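Brokthorpe folding line: where we are at the end of August

Hi Josefina,

You asked for something shorter than the last one, so I'll try! The big news is that the two-arm station has now been through its first full month on the T-shirt work, alongside the regular folding tables, and we're keeping it where it is until the Finora contract renews.

Numbers first, as I know you'll scroll for them. The station folded 1,383 shirts in the month. Of those, 208 came back to a person for refolding, mostly sleeves tucked the wrong way or a collar that ended up off center. The tables still do over 400 in a normal morning, so it's slow, and I don't want anyone upstairs picturing a replacement for a shift. What it does is chip away at the plain tees in the background while the crew gets on with the fiddly stuff (button-downs, anything with a zipper, the awful fitted sheets).

The part we underestimated is the sorting. Light and dark garments are fine one at a time, but shirts come out of the bins tangled up and inside out, and the arms have a hard time deciding which edge belongs to what. Dardo Vergara spent most of two weeks on nothing but separating one piece from another, and it's better than it was in July – still not good enough to leave alone.
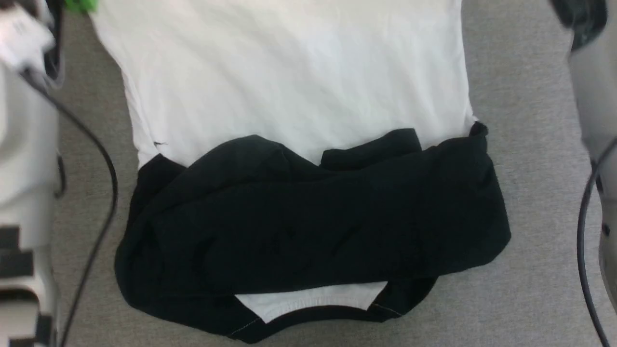 Black cotton is the worst of it. Creases don't show up well, so the software loses track of the hem, and we've asked Cerkum whether a different light would help. They're sending one to try and I've put it under small equipment in the budget.

Now the people side, which you asked about specifically. Nurhan Ersoy moved off the tables in the mornings and runs the station, and her pay grade went up with it from the start of the month. She likes it, though she says the waiting around is harder on her than folding ever was. Her wrists are happier. Gorazd is learning it too, so we have cover when she's out, and he'd like proper training instead of picking it up over her shoulder. I agree with him and would like to spend some of the leftover travel money on that, if you're okay with it.

Not everybody is sold. A couple of the afternoon crew worry about hours, and I told them what you told me: no cuts through the end of the contract. Could you put that in writing? It would mean a lot more coming from Bustos than from me.

Next month is long sleeves. Wish us luck!

Fergus McIver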